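Witatus releases two-handed planner for tabletop robots

Software firm Witatus has released a new version of its motion planner that lets a robot with two arms work on two jobs at once over the same table. The update, called Pesenex, went out to existing customers in November and is open to new users from this week.

The planner decides the order in which a robot reaches, grips, lifts and puts down objects, and works out a path for each arm that keeps it clear of the other. Until now the company's software handled the arms in turn. One arm moved while the other waited in a parked position, and the second could only set off when the first was back behind a line drawn down the middle of the workspace.

Pesenex drops the line. Both arms are planned together against a shared clock, and the space each one will need is booked in advance in short slices of time. If both want the same space in the same slice, the planner slows one of them down or sends it a longer way round. An arm is stopped altogether only when neither of those works.

Witatus said the change came out of complaints from customers who had bought two-armed machines and were getting little more work from them than from one. The parked arm had been a safe choice in the early versions, the company said, and had stayed in place longer than it should have.

The release was tested on a set of 201 tabletop tasks, all run in simulation. They include sorting blocks by colour, stacking, passing an object from one hand to the other, and clearing a surface. Each task was given different starting positions, which brought the full test to 1,498 runs. Witatus has put the task files and the run logs on its download page so that customers can repeat the test on their own computers.

The company has not published a single overall score. It said the tasks differ too much in difficulty for an average to mean much, and that the logs list each run with its result and the reason for any failure. Most failures in the logs fall under two headings - a grip that closed beside the object, and a plan that took too long to compute and was abandoned.

The time limit for a plan is set at 100 milliseconds by default. Customers can raise it, although the company advises against doing so on machines that share a space with people. When the limit is reached the arms hold their position and the planner starts again from where they are. In the older version a missed limit sent both arms back to the start, and some users had written their own scripts to get round this. Those scripts should be removed before upgrading, the release notes say, as they will clash with the new behaviour.

Perception is handled by a separate package, Bondarchuk, which Witatus has supplied for several years and which is also updated in this release. It takes in camera images and passes the planner a list of objects with their positions and colours. The new version sends a figure for how sure it is of each position. The planner uses that figure to decide how wide to open the hand and how slowly to make the last part of the approach.

Colour matching has been reworked as well. Earlier versions compared an object with a fixed table of named colours, and pale or greyish shades were often given the wrong name. A customer who wanted blocks sorted into matching containers had to use strong colours for both or edit the table by hand. Bondarchuk now compares the objects on the table with one another and pairs those that are closest, so a pale block can be matched to a brighter container of the same general colour.

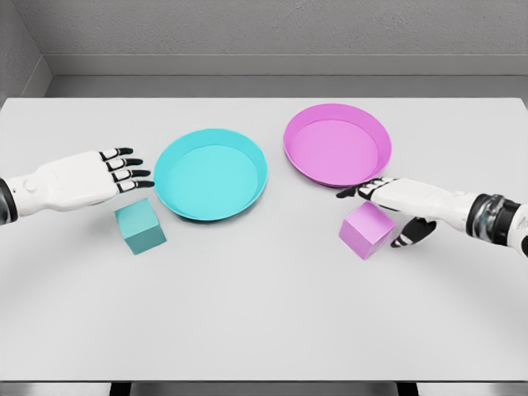
The sorting tasks are also where planning for both hands makes the most difference, according to the release notes. The planner looks at which hand can reach each block and its container without crossing the other, and gives out the work on that basis before either arm moves. If a block is nudged and ends up nearer the other hand, the work can be handed over part way through a run.

Hands with separate fingers are supported as standard for the first time. Simple two-jaw grippers remain the better tested option, and 13 models of gripper and hand are on the supported list. For the fingered hands, the planner picks a starting shape for the fingers while the arm is still travelling and finishes closing them once the hand is in place. Work inside the palm, such as turning an object over with the fingers, is not covered.

A third tool, Stitance, replaces the old log viewer. It plays back a run with both arms on one timeline and marks the points where one arm gave way to the other. Users can drag an object to a new position in the playback and ask the planner what it would have done. Stitance opens logs from the previous two versions, but logs older than that have to be converted first.

There are some known problems. Shiny objects are still placed badly by Bondarchuk under strong light, and the pairing of colours can go wrong when two containers are close in shade. The planner treats every object as rigid, so cloth and cables should be kept out of the workspace. On computers with fewer than eight processor cores the booking of time slices may fall behind, in which case the software goes back to moving one arm at a time and shows a warning.

Existing customers can upgrade at no charge under their current licence. Settings files carry over, apart from the position of the old centre line, which is ignored. The company recommends running at least one full task in simulation before connecting the new version to a machine, and keeping speed limits at their lowest setting for the first session.

Witatus said its next release will deal mainly with handing objects between the two arms, where the planner at present needs the handover point to be set by the user. No date has been given.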